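# Sakden Recipe Exchange Moves to Mamani Hall for the Winter

Dec 26, 2023

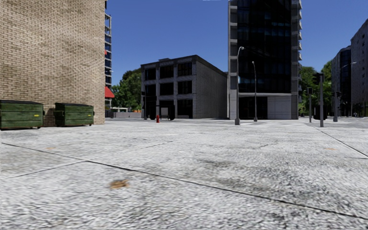
Two green dumpsters beside a tan brick wall, under a clear blue sky.

The recipe exchange in Sakden will have a new room from next month. The group has used the back part of the Avel bakery since August, but the bakery needs this space for its own ovens. The next meetings will be in the small kitchen of Mamani Hall, which has two stoves, a long sink and enough chairs for 20 people.

The exchange is simple. Each person brings one dinner dish, already cooked, and a paper copy of the recipe. Everybody tastes, and then the recipes are copied and put in a folder. At the end of the evening you may take home as many copies as you like. There is no prize and no jury. The folder now holds 237 recipes, and most of them are for weekday dinners which can be made in less than one hour.

Soups and baked pasta were the most popular dishes this fall. A white bean soup with smoked paprika was copied more than any other recipe, and in second place came a chicken and rice casserole with green chilies. Desserts are allowed, but the group asks its members to bring them only at every second meeting. In October there were six apple cakes on one table and almost nothing else to eat.

## A cookbook in spring

The members are also preparing a printed cookbook. It will have the title *Fladance*, after the flat potato bread that was served at the first meeting, and it will contain 261 recipes. This means that 24 places are still free. The group would like above all to receive dishes with fish, dishes without meat, and things to do with cabbage.

Every recipe for the book must be tested by a second cook before it is accepted. This takes more time than was expected. Several recipes came back with questions in the margin, for example "how big is the can?" or "covered or not covered?" One lentil stew was tested three times, until it became clear that the water was missing from the list of ingredients.

If you want to send a recipe, please follow these rules:

- Write the quantities in cups and spoons, and give the size of cans in ounces.
- Say for how many persons the dish is meant.
- Give the oven temperature in Fahrenheit.
- Do not copy from a printed book or from a website. A family recipe with your own changes is welcome.

The text should not be longer than 3,000 characters, with the list of ingredients included. Recipes can be left in the box next to the cash register at Avel, also after the move, or brought to a meeting.

## Practical information

Meetings at Mamani Hall start at 6:30 in the evening and finish at 9. The door to the kitchen is on the left after the coat racks. Please bring your own plate and fork, and write the ingredients on a card if your dish contains nuts, shellfish or eggs. Slow cookers may be plugged in along the window side – the outlets near the sink are for the kettle only.

New members do not have to cook for their first visit. A loaf of bread or a bowl of salad is enough.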